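Bench Notes: Choosing and Keeping a Work Mat

Several readers wrote in after the August issue to ask what surface we recommend for small repair and layout work at home. The short answer is a dark, matte mat on a light table. The longer answer depends on what you put on it, and most of this item is spent on that.

Start with the table. A tabletop that rocks will spoil fine work no matter what is laid over it. Check it by pressing on each corner in turn with the flat of your hand. If one corner drops, shim the leg opposite before you buy anything. Folded card compresses within a few weeks; a thin piece of hardboard or a stack of plastic shims holds its height. Check for sag as well. Lay a straight rule across the middle and look for light under it. A little sag does not matter for sewing or model work, but it matters for anything glued up flat, such as picture mounts or book boards.

Next, size. A mat should be smaller than the table on every side you can reach. The bare margin is where the cup, the phone and the screwdriver you are done with go. Readers with narrow tables tend to buy a mat that covers the whole top, then stack tools on the work. We suggest leaving at least a hand's width on the side of your writing hand.

Color is a matter of contrast with the parts. Brass screws, white thread, clear plastic and bare steel all show well on black or dark gray. Black screws, dark thread and most electronic parts do not, and for those a plain white tray set on the mat is enough. Green remains the usual color for cutting mats and is a fair compromise. Patterned surfaces of any kind should be avoided, including printed grids if you do not use the grid.

Sheen matters more than color. Under a single lamp, a glossy black surface returns the shape of the lamp straight to the eye, and a small part lying in that patch is close to invisible. A matte surface spreads the same light over a wider area. It will still look brighter on the side toward the lamp. Two lamps, one on each side and both set low, even this out.
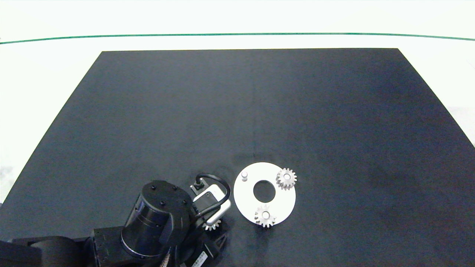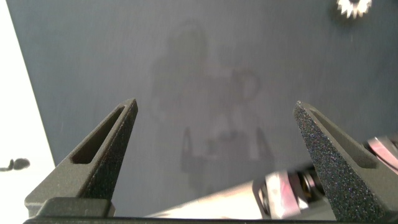
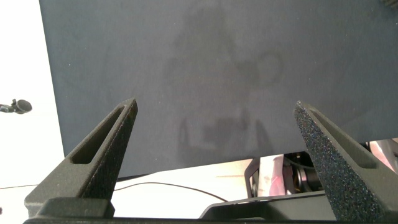

Dark matte surface, three views.

Material comes next. The common types are rubber, silicone, felt, vinyl and cloth bonded to a rubber back. Each has one job it does well.

Silicone takes heat and is the correct choice for soldering. It also attracts dust, and it will hold a fingerprint until it is washed. Felt is quiet and keeps round parts from rolling, but it sheds, and the fibers get into grease and wet paint. Vinyl wipes clean in one pass and curls at the corners after a winter near a heater. Cloth over rubber lies flat, slides very little and is pleasant to work on, but it absorbs oil. Plain rubber sheet is the cheapest by area and smells for the first month.

If you do only one kind of work, buy for that work. If you do several, two cheap mats of different types are more useful than one expensive one. Store the spare flat under the first.

Creases are the most common complaint. Mats are shipped folded or rolled, and the fold line can stay for a long time. For cloth-backed and rubber mats, turn the mat face down on a clean floor, cover it with a board and leave it overnight in a warm room. Repeat with the face up. Do not iron any mat with a rubber back. The glue softens well below the temperature that would flatten the fold, and the layers part. Vinyl can be laid in warm water for a few minutes, then dried flat under weight. Silicone needs nothing; it will relax without help.

A crease that remains after two nights is mostly a matter of appearance. It becomes a practical problem only where you roll or trace. In that case, rotate the mat so the line falls outside the area you work in — most people use less than half of it in any case.

Cleaning should be done by type:

Cloth over rubber: vacuum first with a brush head, then wipe with a damp cloth and a drop of dish soap. Rinse with a second cloth. Dry flat.

Silicone: wash in the sink with dish soap. Remove solder beads first with a plastic scraper.

Vinyl and rubber: wipe with soapy water. Keep alcohol off printed areas.

Felt: lint roller only. When that stops working, replace it.

White tabletops need their own routine. Ink and marker should be taken off the same day. Test any solvent on the underside edge first, because painted tops and laminate tops look alike and behave differently. Dark mats with poor dye can leave a faint outline on a painted white top, especially in direct sun. Lift the mat once a month and wipe under it. If an outline has formed, a paste of baking soda and water will usually take it off laminate. It will dull paint.

On cost and life. Our test mats at the Covham shop were used every working day, 365 days counting from the day they were unrolled, with closures taken out of the hours log but not the day count. The Jultora cloth mat reached 460 logged hours before the edge began to lift. The Sutden vinyl mat passed 2,000 hours with two curled corners and no other damage. We do not have a comparable figure for silicone, which was moved to the soldering bench partway through and shared between two people.

Edge lift on the Jultora mat was repaired with contact cement in a thin coat on both faces, left until tacky, then pressed under a board. The repair has held so far. We will report again if it fails.

A correction to the last issue. The table of sheet thicknesses listed the Bermúdez rubber sheet twice, with two different values. The smaller value is the right one. Readers who ordered by the larger value will find that the sheet is thinner than expected but lies flat without weights.

Next issue: drawer liners, and what to do about magnets stored near steel rules.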